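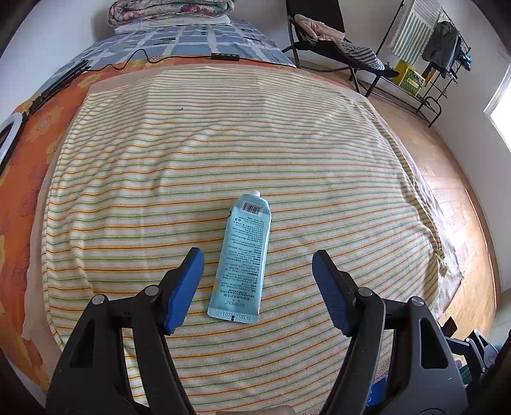
Saturday, November 14, 2020 -- hand cream on cloth, bench notes

Back on the hand cream question. Henok maintains that a dab of ordinary hand cream on a woven cloth will wash out at low temperature and leave nothing behind. I have my doubts, and the last set of swatches (September, the plain cotton ones from Hikby) did nothing to settle them. He looked at those by the window and called them clean. I looked at the same ones under the desk lamp and saw a ring on three.

Cream for this round is the SEOMOU one in the light blue squeeze tube, white cap. GRAPE FRAGRANCE HAND CREAM in English near the crimp, and above it on the back a long block of Chinese which neither of us reads. I suppose the ingredients are in there somewhere. Fermín says his neighbour could translate it. Until she does I am not writing down anything about oils or waxes in this book, and I would ask Henok to stop telling people it is "mostly water" as well. He may be right. He doesn't know.

EXP is stamped into the crimp. Whoever opens the next tube, copy the whole stamp into the stock sheet before squeezing anything out, as the crimp gets rolled up and then it's anyone's guess.

The striped cloth

The cream-coloured one with the thin orange-red, yellow, green and teal stripes. Sebastián picked it as a "realistic" surface. Fine, people do get cream on bedding and throws and so on, but I think it's a poor choice for a test. A faint grease mark will hide quite happily beside a stripe, and every one of us will see what we want to see. On top of that it never lies flat. Wrinkles make shadows, shadows look like marks, and we end up arguing about a crease.

There is a tiny dark speck on it as well. Put down here so it doesn't turn up later as a result.

My preference would be to cut swatches from something plain and pale and keep the striped one for a single demonstration at the end, if Sebastián still wants it. He will say I am making the test too easy for the cream to fail. Possibly so. I would still sooner have a mark I can see.

What I want to do

1. Eight swatches of the plain stuff, all from the same length, ironed. Number them in pencil on the back.

2. Same amount of cream on each. Last time it was "a pea", and Henok's pea is twice the size of mine. Use the small Rateck scale and write the weight down, even if it looks silly.

3. Rub in with a gloved finger, leave for 2 hours. Half of them go on to an overnight wait, which is where I expect the trouble.

4. Wash, dry on the line indoors, no iron. Ironing may set whatever is left, and if we want to know about that it should be its own round.

5. Somebody who hasn't done the rubbing looks at them in mixed order, with two untouched swatches slipped in. Gervasio has agreed to this. Don't tell him which are which, Henok.

About the smell

Claim on the table is that the scent outlasts the grease. Prodromos swears one of the September cottons still smelled of perfume a fortnight on. I couldn't smell a thing. He had also just washed his hands with the pink soap. I don't see how we test this properly with noses alone and I'd rather leave it out than write up a hunch. If anyone insists, two people, separate rooms, no soap beforehand, and the answer is written down before anybody talks.

Also, "grape" seems to me a generous name for most things sold as grape. No bearing on the washing.

Loose ends

The wash programme at Gondby is said to run at 30. I have never seen this checked. Thermometer in the drum outlet next time, or we stop quoting the figure.

Nearly 200 ml of the gentle detergent left in the bottle, enough for this round and not for a repeat. Order now.

Núñez want a paragraph from us on whether their washing advice holds for hand cream. My paragraph at present is one sentence long and says we don't know. Fermín thinks that looks bad. I think it looks accurate, and I'm leaving it until the numbered swatches are done.

13 shares
3 comments

Henok Mamo
For the record I said "probably mostly water". And the ring on those swatches was the lamp.

Gervasio Cáceres
Happy to do the looking. Can I have them on a dark table as well as a white one? I find pale marks easier that way.

Sebastián Jara
Still think plain cloth proves very little. Nobody I know owns plain bedding. But go on, do yours first and I'll do a striped one after, same weights.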